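Write Down Where the Cup Goes

I love a good robot demo as much as anyone, and I'll happily watch two arms fuss over tableware for an entire lunch break. What I want now, and want badly, is for every small lab to adopt a written setup sheet for tabletop work. One page! It would do more for us than another round of faster motors.

Take a bottle, a cup and a pair of two-finger grippers on a white table.

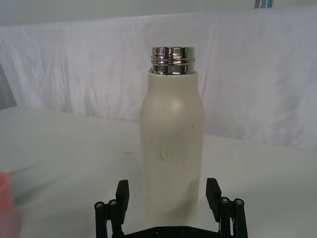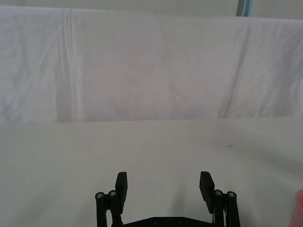
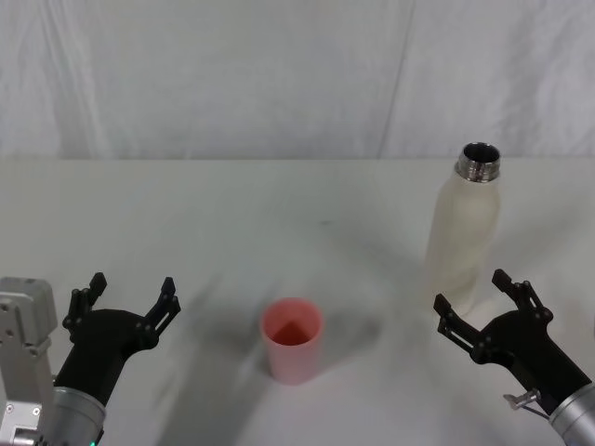
At Hudulon we spent most of September repeating other groups' tabletop tasks from their published notes. We tried 22 of them. Only nine said whether a container started with its lid on or off, and seven gave a starting position you could measure with a ruler. The rest said things like "near the middle," and near the middle of what, I'd love to know.

So my proposed page would cover the dull stuff – lid on or off, how far the fingers are open at the start, which arm moves first, what counts as done. It would say how worn an object may get before you swap it for a new one. It would also say what happens after a failed try, a point people fight over more than you'd expect. We call our version the Undo rule: put everything back to the marked start by hand, log the failure, and only then go again. No nudging a bottle half an inch and carrying on as if the try were still good.

The usual complaint is that rules like these slow people down. They do, for a week or so. After that our Monday resets got quicker, and two of us could finally compare results without arguing first. The Kirkik checklist is a fine place to start if you don't want a blank page, although I'd cut its section on lighting in half and add a line for shadows.

Try it on one task, and please publish the sheet along with the video.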